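六月、Asumという町にある共同工房「Fumevard」の公開日に行きました。私の日本語の先生が「見たことを、忘れる前に書きなさい」といつも言うので、帰りの電車の中でメモを作り、家で少しずつ直して、この文章にしました。まちがった言葉があったら教えてください。

工房は駅からバスで11分のところにあります。バス停の名前が工房の名前とまったく違うので、私は一つ先まで乗ってしまい、坂を歩いて戻りました。建物の入口には小さい紙が一枚貼ってあるだけで、はじめは普通の家だと思いました。参加費は1,000円で、お茶が付きます。靴は脱がなくてもよいと言われましたが、私の国の家では脱ぐ習慣なので、少し迷って、結局そのまま入りました。

見学は午前と午後に分かれていて、私は午後の組でした。最初の部屋は木工の部屋です。大きな丸のこの前で、会員の人が安全の説明をしてくれました。手袋をしてはいけない機械がある、という話は初めて聞きました。私は工場で手袋はいつも必要だと習ったので、その場で質問しました。回る刃に布が巻き込まれると、手もいっしょに引かれるそうです。「巻き込まれる」という動詞は、その日に覚えました。

次の部屋には3Dプリンターと電子工作の机がありました。ここでは子どもが二人、はんだ付けの体験をしていました。お父さんのほうが真剣で、子どもに代わってもらえない様子だったのが楽しかったです。私も体験を申し込みましたが、もう定員でした。次は朝の組に申し込むつもりです。

私がいちばん見たかったのは、その奥で行われている人型ロボットの製作です。会員の小さいグループが作っていて、計画の名前はSiltenovといいます。意味を聞きましたら、意味は特にない、登録の書類に名前が必要だったので急いで決めた、という答えでした。代表はKocabaşさんという方で、私と同じように外国から来た人です。二人とも日本語で話しましたが、お互いの発音が違うので、ときどき紙に漢字を書いて確かめました。

グループの目標は、台所や居間にある軽い物を、机から棚へ、棚から机へ移すことです。歩くことは今は練習していないそうです。私は人型のロボットと聞けば、まず歩くところを想像しますが、Kocabaşさんの考えでは、家の中で困るのは歩くことより手を伸ばすことだと言います。腕を前に出すと体の重さの中心も前へ動きます。すると足首と腰が、それに合わせて少しずつ働かなければなりません。人間は何も考えずにしていますが、プログラムで書くと長い、と笑っていました。 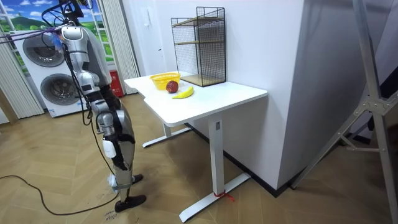
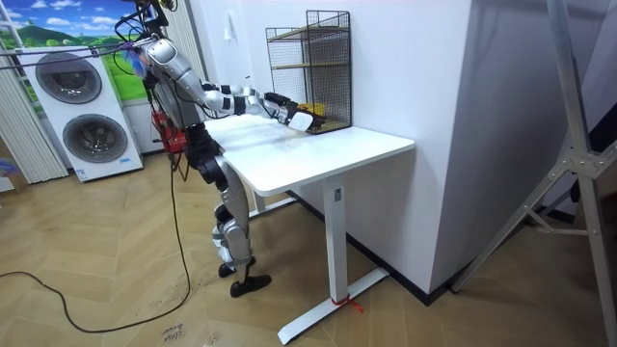 机の左に立つSiltenovのロボット。1枚目は腕を下ろした姿勢、2枚目は棚へ手を伸ばした姿勢。

机の高さの話が、私には特に面白かったです。グループは最初、工房にあった低い作業台で練習していました。しかし低い台では腰を深く曲げることになり、モーターが熱を持って、すぐに休ませる必要がありました。そこで高さの違う机をいくつか借りて、腕の動きを計算しなおしたそうです。計算の表も見せてもらいました。私は数学が得意ではありませんが、関節の角度に色が付いていて、赤いところは無理な姿勢だとすぐ分かりました。

果物を使う理由も聞きました。りんごは丸くて転がりますし、バナナは曲がっているので、つかむ場所によって向きが変わります。形の違う物で練習すれば、指の力の加減を早く直せるということです。力が強すぎると傷が付き、弱すぎると落ちます。ちょうどよい力を、Kocabaşさんは「握手くらい」と説明しました。私の父の握手はとても強いので、父のことを思い出しました。

棚に入れる動作は、机の上に置く動作より難しいそうです。棚には段の板がありますから、手は入口の高さに合わせて、まっすぐ入らなければなりません。少し斜めに入ると手の甲が板に当たります。当たったときに押し続けないで止まる仕組みを、今いちばん時間をかけて直しているところでした。プログラムの版は26まで進んでいて、一つ前の版では止まるのが早すぎて、何にも当たっていないのに腕が止まることがあったと聞きました。

電源についても質問しました。今は床に長い線を引いて使っています。電池で動かすこともできるけれど、調整のあいだは線のほうが安心だそうです。ただ、人が線を踏まないように気をつけなければなりません。私たち見学者も、線を踏まない位置に立つように、始める前に注意を受けました。私は自分の足もとばかり見てしまって、最初の動きを見のがしました。もう一度お願いしましたら、快く動かしてくれました。

動き始めるとき、だれか一人が必ず「動きます」と声を出します。これは工房の決まりです。声を出した人は停止の係になり、ほかの仕事をしません。電話にも出ません。私の職場でもフォークリフトに似た決まりがありますので、これはよく理解できました。音は思ったより小さかったです。関節が回るときに細い高い音がして、それが終わると部屋がとても静かになります。見学の人もなぜか小さい声で話していました。

製作の費用については、はっきりした数字は聞きませんでした。会員が分けて払い、工具は工房の物を使い、足りない部品は自分たちで削るそうです。木工の部屋の人が治具（じぐ）を作ってくれることもあります。「治具」は辞書で調べても説明が難しかったのですが、実物を見たら簡単でした。部品をいつも同じ位置に固定するための道具です。Kocabaşさんが見せてくれた治具は、手首の部品に穴をあけるときに使う物で、角に鉛筆で前と後ろの印が書いてありました。一度、反対に置いて穴をあけてしまい、それから印を付けたそうです。

部屋の最後に、質問の時間が2分だけありました。年配の女性が「私の家の棚はもっと散らかっていますよ」と言いました。Kocabaşさんはまじめな顔で、その散らかった棚の写真を送ってくださいと頼み、連絡先を紙に書いて渡していました。練習の棚がきれいすぎると、本当の家で使えるかどうか分からないからだそうです。私も自分の部屋の棚を思い浮かべましたが、恥ずかしいので手をあげませんでした。

お茶の時間には、木工の会員の方が焼いたという、かたいビスケットが出ました。私のとなりに座った学生さんは、足首の部品を担当していると言いました。昼は大学で材料の勉強をして、夜に工房へ来るそうです。足の裏にどんなゴムを貼るかで、立ったときの落ち着きが変わるという話を長くしてくれました。半分ぐらいしか分かりませんでしたが、手で足首の形を作りながら説明してくれたので、大事なところは伝わったと思います。

次の公開日は秋の予定で、日はまだ決まっていません。申し込みは工房の掲示板か電話です。電話は夕方のほうがつながりやすいと聞きました。行く方は、バス停を一つ乗り過ごさないように、運転手さんに先に言っておくことをお勧めします。床に線がある部屋に入りますので、かかとの高い靴はやめたほうがよいです。

私は秋にはんだ付けの体験をして、そのあと棚の動作がどの版になったか、聞きに行くつもりです。

Dindo Buenaventura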